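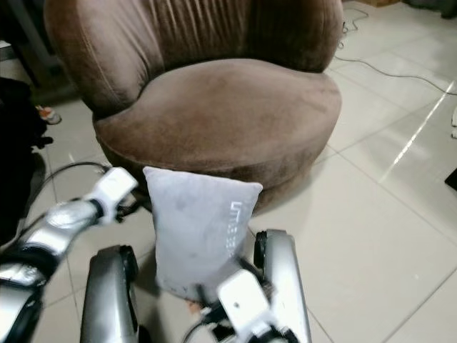

Why are the songs missing from my old Hindi movie, and where do I find the full version?

Rizal Osman

I've been trying to catch up on the Hindi family dramas my mom raised us on (the big nineties ones, everybody crying at a wedding) and I keep running into shorter versions of them. The one that finally got me was on Kovido this Saturday. I'd settled in properly for it, snacks and all, because I know these things run three hours plus. My movie seat is a round brown velvet tub chair, the kind with a pleated back that wraps right around you, and with a light gray pillow behind me I can last through pretty much anything, intermission included. Then the credits came up and I hadn't even gotten stiff! I checked the running time against the back of my mom's old DVD case and the streaming one is 38 minutes shorter. The train song was gone, the second engagement song was gone, and a whole comedy bit with the uncle and the parrot was gone too.

So my first thing is, is this censorship, or an "international cut," or did somebody just chop it up for TV? And second, how do I find the long one? Mom's case is empty, the disc went missing years ago. She wants to watch it with my aunts when they come over in August and I have more or less promised her the train song. I'd rather buy a disc than sign up for another streaming service, but I'm in the US and I remember there being some problem with discs from India not playing here. I have a plain old DVD player and a Trornik Blu-ray player that I've never changed a single setting on.

Subtitles would be nice too, because my husband doesn't speak Hindi. If the songs are subtitled even better, but I've mostly given up hoping for that.

reelmasala

Not censorship, most likely. What you saw sounds like a TV edit. Back when these movies went to cable, the channels wanted them to fit in a slot with ads, so a shorter master got made, and songs were the easiest thing to lift out. You can drop a song and the next scene still makes sense, mostly. Later on somebody sells a package of old titles to a streaming service and whatever tape is on the shelf is what gets sent over. The people at the streaming end probably never compared the two.

There were also prints trimmed in theaters. If a movie was doing okay but people complained it dragged, the producers sometimes cut a song or a comedy track a week or two after release. And I've heard of it going the other way, with a song added in the third week to bring people back! So "the full version" can be a slippery thing, and your mom may be remembering a song she saw on a cassette or on one of those TV countdown shows that never was in the movie on the disc. Have her tell you what happens right before and right after the train song. If she can do that, it was in there.

For tracking it down, this is what I do:

Go by the running time and forget the cover. Covers got reused over and over. Sellers will list something as "uncut" because the last seller did. Message them and ask for the running time their player shows when the disc is in, or a photo of the back of the case if they won't do that.

Look for the old export DVDs, the ones made for Indian grocery stores in the US and Canada. Mine are nearly all Wandard and they're usually the long version, and a lot of them have the songs subtitled. The picture is soft and there's sometimes a logo in the corner, which bugs some people a lot. I stopped seeing it.

Check whether it's on 2 discs. A three hour movie squeezed on one disc tends to look like mud in the dance numbers, and the two-disc ones break at the intermission, so you get a natural tea stop.

About playing them. There are two separate things people mix up. One is region code, and the export discs I've bought were all region 0 or "all region," so those are fine. The other is NTSC versus PAL, which is the TV format. Discs made for sale in India are often PAL and plenty of American DVD players either refuse or give you a rolling black and white picture. The export ones are usually NTSC and it'll say so in tiny print on the back. I don't know your Trornik, so look up the model in the manual and see if PAL is mentioned anywhere. A computer with a disc drive will generally play either one.

One more place to try, and I mean this seriously, is the grocery store itself. Mine has a wire rack by the phone cards that hasn't been touched in ages. I got four good ones there for less than the shipping on one.

Dilnoza K.

just watch the songs on youtube? most of the labels put them up. pause the movie, play the song, go back to the movie. we did this with my grandma and she liked it better because she could pick the order

paperback_raj

Agree with nearly everything reelmasala said but I want to add something on PAL, because it can trip you up on the running time. PAL discs often run a little fast, about four percent, so a three hour movie comes out several minutes shorter with nothing missing at all. Don't pass up a good disc over seven minutes. Thirty-eight is another story, that's songs.

Also try the library. Ours had a retired projectionist from the old Nowicki theater leave them his collection, something like 4,000 discs and tapes, and a good chunk is Hindi and Tamil because the Nowicki used to rent out Sunday mornings for Indian movies. You'd never know it from the front page of the catalog. You have to search by language and then filter by DVD. If your own branch has nothing, ask at the desk for an interlibrary loan, but ask soon, mine have taken anywhere from four days to six weeks and you've got aunts coming.

And do report it to Kovido. There's usually a "problem with this title" link somewhere under the player. I did that for a movie whose second half started ten minutes in, and it got swapped a couple of months later. No reply or anything, I just happened to look again.

Rizal Osman

Thank you all so much!! Mom passed the test, by the way. Before the train song he's dropped his ticket and after it he's in her father's compartment eating the father's lunch, she didn't even have to think. I found a two-disc Wandard one and I've messaged the seller for the running time. Going to try the grocery store rack too. Dilnoza, I'm keeping yours as the backup plan, my aunts would absolutely fight over the order.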